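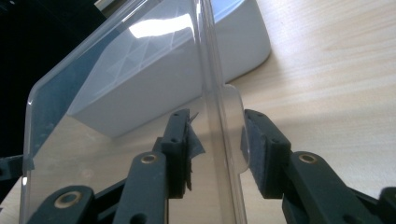

Wrist cam view, clear panel pinched between the two pads. Glare and all.

We use cookies to keep you logged in and to see which threads get read. Accept / Manage

Home > Boards > End Effectors > Hand-held Grippers > Pads and Cameras

Foam pads vs bare rubber on clear plastic (and is my camera the real problem?)

benchrat_jo
OK so I've been going back and forth on this since March and I'd like other people's eyes on it. I'm running the Gorkent hand-held gripper and trying to decide which pads to keep on it before I put the same fingers on the arm. Cardboard, fabric, mugs, all fine. Clear plastic is where I start muttering.

Picture up top is from the camera on the gripper. There's a white box sitting behind the panel and you see it right through the plastic, a bit warped, and then there's that big white patch of glare across the upper part of the sheet. My right pad is the dark felty one. Left pad has the grey tape on its inner face, and yes I know what the tape looks like.

I did 40 picks with each setup, same panel, same table. Foam dropped it 4 times. Bare rubber dropped it 23 times, mostly by letting it rotate. So foam wins by a mile on holding, but the tracking is lousy either way, and I can't tell if I should be spending money on pads or on the camera.

tolliver_k
Camera. Look at how much of that image is just reflection. You could have the best pads on earth and your software still thinks the panel is a white box.

mudlark77
Going to disagree with tolliver. The glare moves when the gripper moves, and if you're recording the whole approach you've got plenty of good views before the light hits it like that. One bad angle at the end isn't what is costing you picks. What pressure are you closing at?

benchrat_jo
No pressure reading at all, it's my hand on a trigger! That's half my trouble I guess. I squeeze harder when I'm nervous.

mudlark77
Then your 23 and your 4 might be you and not the pads. Did you do all the foam ones second?

benchrat_jo
...yes. Ugh. Foam was the afternoon batch.

JPrendergast
Chiming in from the Partington shop, we went through this with lids and display covers. Two things. First, peel that tape off and put a proper pad on. It's hanging loose and torn at the top, and a loose flap means the plastic is touching something different every time you close. Second, try grabbing the flat part of the sheet. In your picture the right pad is up against that rounded tab, and a curved edge is a lousy thing to pinch. We got a lot less twisting once we quit picking near corners.
Jolene Prendergast

benchrat_jo
Jolene the tape is load bearing at this point lol. But point taken, I have the Wolloron silicone pads in a drawer and never put them on. Two screws a side, so no excuse.

tolliver_k
I have the Wollorons. Nice and grippy but they pick up dust like crazy and then they're worse than foam. Wipe them down or don't bother. Also they leave smudges on anything clear, and your panel has enough of those already.

gantry_pete
Has anybody tried the Javel camera with the clip-on polarizer? I turned mine a full 90 degrees and watched the glare off an acrylic sheet fade to almost nothing at one end. You lose a fair bit of light, so bump the lamp up or you'll be staring at grain. It doesn't do a thing for shiny metal, before someone buys it for that.

tolliver_k
See, camera!!

mudlark77
A filter isn't a new camera, tolliver. But fine, I'd try that. Only please change one thing at a time. If she swaps the pads, the filter and the grab point in one go we'll be right back here arguing.

JPrendergast
Agree with mudlark on the order. Pads first, and mix up the runs so your hand is equally tired for both.

benchrat_jo
Deal. Tape comes off tonight, silicone goes on, and I'll alternate foam and silicone, 40 each again, with the grab moved over onto the flat. Pete, does that polarizer fit over a wide lens or does it show up in the corners?

gantry_pete
Mine shows in the corners a little. I just crop it. I'll measure the ring when I'm back at the bench and post the size.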